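Feltov (software)

Feltov is a motion coordination package for workcells in which two robot arms handle the same object. It takes the output of a task planner, turns it into timed paths for both arms, and keeps those paths consistent while they are being carried out. The package was written at Wunport by Kanako Tamura and Shinji Chiba and is mostly used for soft or flexible goods such as cloth, netting and thin covers.

History

Work on Feltov began as an add-on to Kamata, an earlier single-arm controller from the same group. Kamata could run two arms in one cell, but it treated them as separate machines and stopped one whenever the other entered a shared zone. Handing an object from one gripper to the other was possible only at fixed points taught by hand. Tamura rewrote the scheduling part in September, and the new code was split off under its own name. Version 2 was released on Feb 6, 2023, and dropped support for the old Kamata teach files. A converter by Yasuo Yagi is kept in a separate repository.

Architecture

The software has a planning process and a control process, which exchange messages over shared memory. The planning process holds a model of the cell, including walls, tabletop, rails and the outer shape of each arm with its cables. It searches for paths for both arms together. The control process reads joint positions, compares them with the plan and sends corrections. If the planning process stops responding, the control process brings both arms to rest along the last valid path.

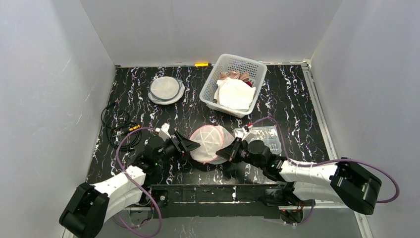
Shared grasps are the main feature of the package. When both grippers hold one object, Feltov stores a grasp pair, made up of the two contact poses and an allowed range for the distance between them. The range depends on the object class. For a round mesh cover held at opposite sides, like the pink-rimmed one between the two black grippers, the planner sets a lower limit so that the rim does not fold and an upper limit so that it is not pulled out of either gripper. The mesh itself is not modeled in detail. It is given a margin on each side of the rim, which allows for material bulging past the gripper. Purple sensor cables that loop out from the wrists, as on these arms, are entered as swept volumes attached to the links.

Perception

Feltov does not include its own detector. It accepts object poses and outlines from outside programs through a small interface called Udetow, maintained by Reiko Amano. Rigid items are passed as a pose, while soft items are passed as an outline of up to 2000 points. Stacked covers are a known source of errors, as the outlines of pale, see-through material tend to merge. Udetow marks such outlines as uncertain, and the planner then asks for a new view before choosing a grasp.

Configuration

A cell is described in a single text file. The file lists the arms, the fixed surfaces, the object classes and the distance range for each class. Changes to the ranges take effect at the next grasp, but changes to the cell model require a restart. Logs are written in 8 channels, one of which records the gap between the planned and measured gripper distance.

Limitations

The package supports two arms only. Both must report joint positions on the same clock, and arms with 7 joints need an extra setting to fix the elbow angle. A grasp pair cannot be changed while the object is moving, so regrasping requires a full stop. Akihiko Oshima has published a patch that permits slow regrasping of rigid parts, but it has not been merged.

See also

Kamata (controller)
Udetow
Bimanual manipulation
Motion planning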